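Kudholm Round Work Table, Black Top

Print this page | E-mail this page

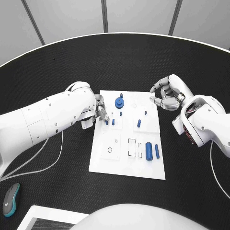 Ambros Aigner writes that he had his doubts about a round table for bench work until he stopped having to walk past corners all day. He has used his for assembly trials since March and would buy the large size again, though he would like to see the top offered in a lighter colour.

The Kudholm is a large round table for workshops, teaching rooms and laboratories. The top is black with a fine texture and has a thin white rim. Pale parts and boards show up well against the dark surface, and the texture keeps glare down under ceiling lights. It also helps a flat board stay where you put it. Very small dark screws are harder to spot, so we suggest using a tray for those.

The rim follows the full edge of the top and makes it easy to see where the table ends when you are reaching across it. It is fixed at the factory and cannot be changed for another colour.

Using the table

There is no front or back. Two people can work on the same board from different sides, or one person can keep tools to the left and right and the job in the middle. Cables can be run over the edge at any point. If you have several, tie them together below the top – loose ones tend to creep back towards the work.

The table can stand free in the room or close to a wall. Against a flat wall or a partition you will lose some floor space behind the curve. Customers short of room may prefer the Sorensen, our straight bench, which has the same textured top and goes flush to the wall.

Care

Wipe the top with a damp cloth and a little washing-up liquid, then dry it. Dust settles in the texture, so use a soft brush first if you have been drilling or sanding nearby. Do not use scouring powder or wax. Glue should be lifted while it is still soft. Pencil marks come off with an ordinary rubber.

The white rim shows dirt sooner than the top does. A melamine sponge will clean it, but go gently and keep it off the black.

Delivery and assembly

The top comes in one piece, so please measure your doors, stairs and lift before you order. Two people are needed to carry it. Legs and fixings are packed in a separate box. Assembly takes 20 minutes with the key supplied. Tighten the leg bolts again after 7 days of use.

We deliver on the ground floor only unless you have asked for the carry-in service, which costs an extra £50. Unused tables may be returned in their original packing. Spare bolts, feet and assembly keys are sold through Corico, our parts counter – have your order number ready.

Contact Weltness | Copyright Weltness, all rights reserved | Back to top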